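Nodatport: a catalogue of regional radio drama, with reservations

README for the second release

Nodatport is a table of radio plays and serials broadcast by small stations, put together from printed program guides, station logs and whatever scripts turned up in boxes. It has one row per broadcast. It doesn't contain audio. People keep writing to ask where the audio is, and the answer is that almost none of it was recorded, and what was recorded was mostly taped over.

The funding application called this "a comprehensive record of a lost art". I'd ask you to ignore that phrase. The catalogue covers the stations whose paper survived, and paper survives for dull reasons: a dry basement, a manager who never threw anything out. Wusden kept its logs. Nirncombe had a flood and kept a single binder. If you chart the number of plays by station, Wusden will look like a powerhouse of the form, and I don't believe it was.

What is in the release

plays.csv – the main table, one row per broadcast
stations.csv – station names, call signs where known, and dates of operation
sources.csv – the guide, log or script each row was taken from
notes.txt – doubts, arguments and corrections, in the order they came up

The main fields are title, series, station, month, start_time, minutes, genre, writer_credit and confidence. Dates go down to the month only. Many guides were printed well ahead of broadcast and the day was changed often enough that I stopped trusting it.

minutes is the length of the slot, as printed. A slot of 60 could hold a play, two songs, a farm report and an apology. Please don't add the column up and call the result "hours of drama". Somebody did this with the first release and the figure has been following me around ever since.

genre is the weakest field in the table. It was assigned from titles and one-line blurbs using a list of 11 labels inherited from the Bañuelos scheme, which was drawn up for stage plays and fits radio badly. "Domestic" swallowed nearly everything. Children's serials were split between "juvenile" and "fantasy" depending on who was typing that afternoon. I've left the labels alone because changing them would break the first release, but I wouldn't build an argument on them.

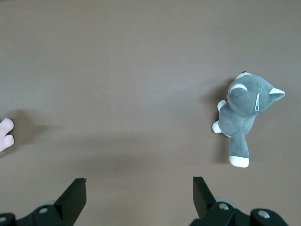 Grey plush toy on a tabletop.

writer_credit is copied as printed, misspellings included. A blank means the source gave no name. It does not mean the play was anonymous, and it certainly doesn't mean the station manager wrote it, whatever the Nirncombe binder implies in pencil.

confidence runs from 0 to 2:

0 – listed in advance only, no evidence it went to air
1 – listed, and mentioned somewhere else
2 – entered in a station log as broadcast

Even a 2 deserves a raised eyebrow. Logs were sometimes filled in at the end of a shift, or copied from the guide by someone who wanted to go home.

Known problems

Repeats and new productions of the same script can't be told apart in most cases. Titles were matched by hand, then by a script that ignores punctuation and capital letters. The script merged at least one ghost story with a cooking serial. That pair has been fixed; there are probably others.

Coverage thins out badly for the summer months. July is close to empty at several stations. It may be that they dropped drama for the season, or that the summer guides were thinner and got thrown out. The catalogue can't tell you which, and I've read two confident papers that picked opposite answers from the same rows.

About 10 per cent of start times were read from faded carbon copies. They are marked with a question mark in the source table, so join the tables before you do anything with scheduling.

What it's good for

Finding titles. Checking whether a serial travelled from one station to another. Deciding which archive to visit. It is poor evidence for audience taste, since there are no listener figures anywhere in it, and worse evidence for a "golden age", a term I'd be happy to see retired until someone can say when it began.

Corrections

Send the row number and a copy of the page you're relying on. Family memory is welcome in notes.txt but won't change a confidence score. Corrections are added in batches, slowly, and the old value stays in the notes so anyone can see what was altered.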